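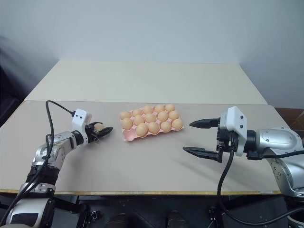
The Istham Robotics Club had one rule older than the club itself, and Ming-te Fung had painted it on the inside of the supply closet door: the last one counts the same as the first. She had always figured it was about sweeping up. Then came the egg challenge in May, with fourteen eggs snug in a pink tray, one cup at the front corner still open, and the fifteenth egg held in the fingers of the left arm, and she finally understood that whoever made up that rule must have worked with eggs!

"Don't breathe," said Neagu.

"The arm doesn't care if I breathe."

"I care."

They were 16 days out from the regional meet, and the program was on attempt 131. Ming-te knew this because she wrote every attempt in a green notebook, one line each, with a little drawing of an egg next to the good ones. The early pages had very few drawings. But lately, oh, lately there were whole rows of them, smiling all the way down the margin (she had started giving them faces around page ten and couldn't stop).

Flandorer Tech, the team to beat, was supposed to have a machine that could fill a tray in 53 seconds. Neagu brought this up at lunch, on the bus, and once in the middle of a fire drill.

"We're not going to be that fast," Ming-te told him every time.

"We could be."

"We could be that fast with an omelet."

What she loved was the part before the grab. On the wrist view the egg got so big it was like a planet coming up over a hill, with the two dark fingers waiting on either side and a sliver of table showing between each finger and the shell. She could have watched it all evening. She had spent most of the spring on that sliver, moving it a hair this way and a hair that way, and she was prouder of it than of anything she had ever turned in for a grade.

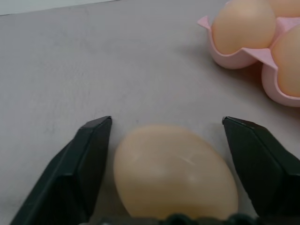

The Last Cup

"Okay," said Neagu. "Okay, okay. Tell it to go."

Ming-te looked at the program one more time. They had named it Stekum, after a word Neagu's grandmother used when she wanted him to slow down and chew. It had 20 steps for every egg, and she could say them in her sleep. According to her little brother, she did.

"You tell it," she said.

"Me?"

"You wrote the wrist turn. It's your turn. Ha!"

He didn't laugh, but his ears went pink, and he slid his chair in closer. On the other side of the lab the ninth graders had stopped arguing over their line follower and were standing on tiptoe to see.

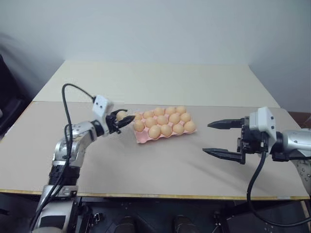
Neagu pressed the key. The left arm lifted with that soft hum she had come to think of as its thinking noise, and the egg tipped, so slowly, until the narrow end pointed down. It hung over the open cup. Step 16. Step 17. Ming-te had her pencil on the paper and was already drawing the curve of a shell, which was terrible luck, and she knew it, and she drew it anyway.

The fingers opened.

There was a small, dull, wonderful tap.

The ninth graders yelled so loudly that Mr. Ostrow came in from the hall with his coat half on. Neagu had both hands on top of his head. He kept saying "It's in, it's in, look at it," and everyone kept looking, and it kept being in.

Ming-te gave that egg eyebrows and a bow tie. Then she turned to a clean page and wrote 132 at the top of it.

"Again?" said Neagu.

"Again," she said, and reached over to start taking them out.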